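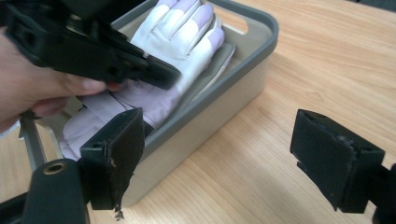 Tidying up your grasp planner is a lot like tidying a junk drawer, so start by throwing things out. In Truta I keep 18 candidate grasps per object and delete the other 200 or so my enthusiasm suggested. Soft goods want their own settings. A white glove lying in a tray has folds near the cuff that the depth filter will happily call noise – turn the smoothing down before you blame the camera.

Label the tray rim as an obstacle, handle cutout included. Planners love a shortcut.

Save your config before updating. I have 907 lines of MacPherson settings and once had none. It was a long October.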